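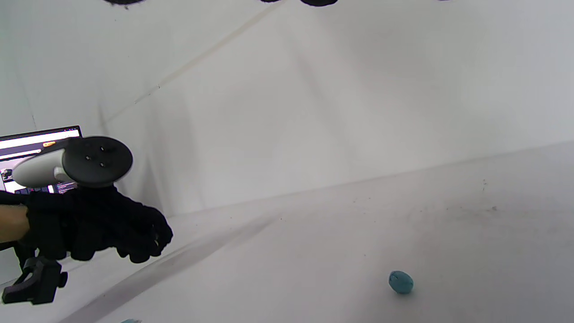
A gloved hand with a VR controller strapped on top, and a small teal object on the white backdrop.

DRALTDALE, September 29, 2022 - Esitz today released version 2 of Bailly, its software for turning recorded hand motion into motion plans for robot arms.

The new version lines up controller poses and camera views on a single clock, so a planner can follow a pinch or a reach from start to finish. It also flags stretches where tracking drops out, and lets users fix them right in the timeline.

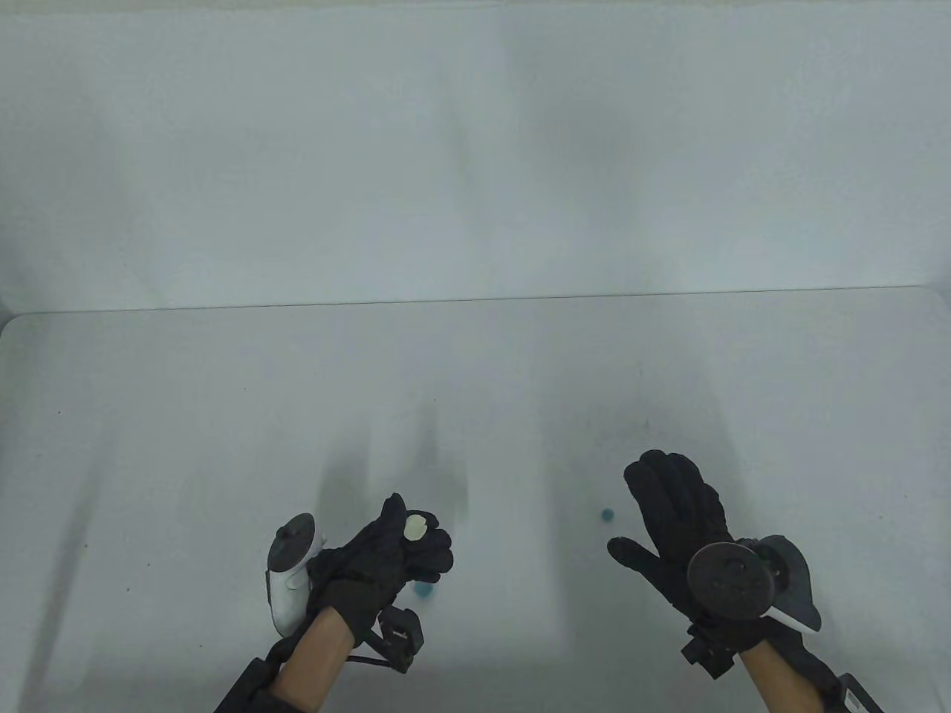 "Small objects are where we learn the most," said Séverine Huet, who leads perception at Esitz. "When fingers hide half of what you're holding, the software has to make a good guess - and seeing those guesses get better has been a thrill for all of us!"

Bailly 2 was tuned on 2463 recordings of tabletop handling. The replay viewer has been rebuilt too, and now opens a 40-minute session without splitting the file. 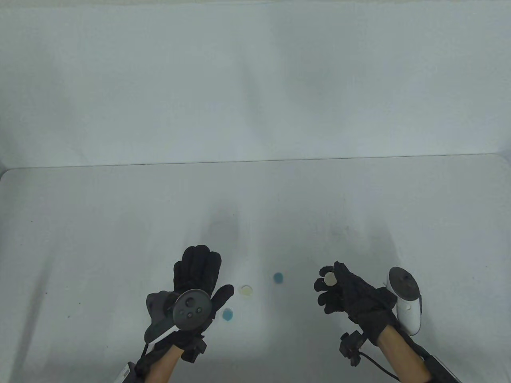
Current users can update from inside the program. A plug-in for custom grippers follows in October, with Yannick Marchal running the early test group.

Contact: Shanti Thakur, Esitz press desk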